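I get a lot of the same questions about folding dark sweatshirts, jeans, and the other heavy stuff that never sits right in a drawer, so I finally put my answers on one page. Most of them started as replies on the Kavero mending board. Skip around as you like!
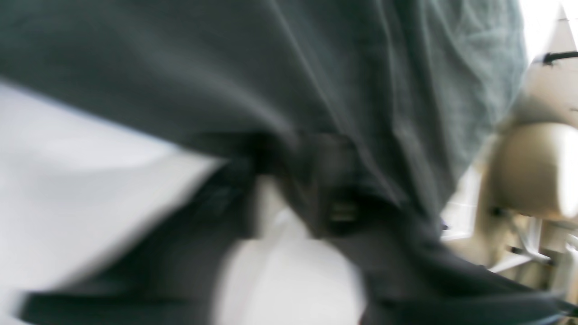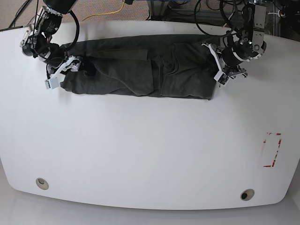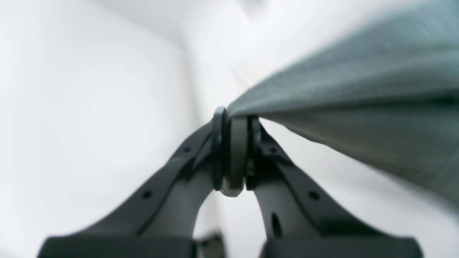

*Plarkalgate, 2023-09-03*

## Folding dark clothes: the questions I get most

### Do I really need a table? I fold on the bed.

You can fold on the bed, I did it for years. But a mattress gives under your hands and the bottom layer wrinkles while you're busy with the top one. A hard surface lets you slide your palm across and push the air out. If a table is out, try the top of the washer or a big cutting board on the bed (wipe it first, please).

### Why a white surface for dark clothes?

Lint and contrast! Charcoal and black fabric hide their own edges, especially in my hallway light, and on a dark counter I can't find where a sleeve ends. On white I can see the outline right away. It does mean you'll see every crumb and thread too, so keep a damp cloth around.

### What's the long flat fold, and why do you like it so much?

It's a long rectangle, wide from left to right and not very deep. I lay the piece out, bring the top third down, bring the bottom up over it, and smooth from the middle toward both ends. From there it can go over a hanger bar, or you can fold it in half or thirds for a drawer. I like it because I can stop there if the phone rings and nothing falls apart.

### One end of mine always comes out thicker.

Mine too. Usually there's a cuff, a hood or a pocket hiding in there. Open up the last fold only, reach in and pull whatever it is flat toward the center. If it's still lumpy, put the thick end at the back of the drawer and get on with your day.

### Should I hold both ends or work from one?

Both ends, if you can reach. Hold one at each side and pull very gently, just enough to take the slack out. Kazue Nagano, who taught me most of this in her laundry room on Sugawara, pins the left end down with a coffee mug when her hands are sore. I've borrowed that trick for bath towels and it works great.

### What about zippers and snaps?

Close them before you fold. An open zipper makes the two sides drift apart and then nothing lines up. I also try to keep metal bits on the inside of a fold, facing fabric, so they don't scrape whatever is stacked on top. On thin knits I slip a sock over the pull. It looks silly in the drawer, oh well.

### My stuff comes out of the basket in one big knot. Where do I start?

Don't dig in the middle. Find any edge you recognize (waistband, collar, hem), pick the whole thing up by it and give it a shake or two. If a sleeve is tucked inside itself, reach in from the shoulder and pull it through. I used to tug at the knot and I stretched out a really nice cardigan that way, and I'm still a little sad about it.

### Can I fold while it's still warm from the dryer?

Yes, and I'd rather you did! Warm cotton smooths out with just your hands. Only make sure the seams are fully dry. Sadao Minami wrote in to say his sweatshirts smelled musty by December, and it was the thick waistbands, still damp when they went in.

### Do you use a folding board?

I have a Fekaleck one and I like it for T-shirts. For anything bulky I go back to my hands, the flaps just don't have the room.

### How many fit in a drawer?

Mine takes 8 sweatshirts standing on edge, in a drawer that used to jam at five. Jeans are fatter, so figure on fewer.

### Can I send you a question?

Sure, leave it under thread 3847 on the Kavero board. I read them all, though I'm slow in laundry-heavy weeks. Tell me what the fabric is and what kind of space you're folding on, it saves us both a round of replies.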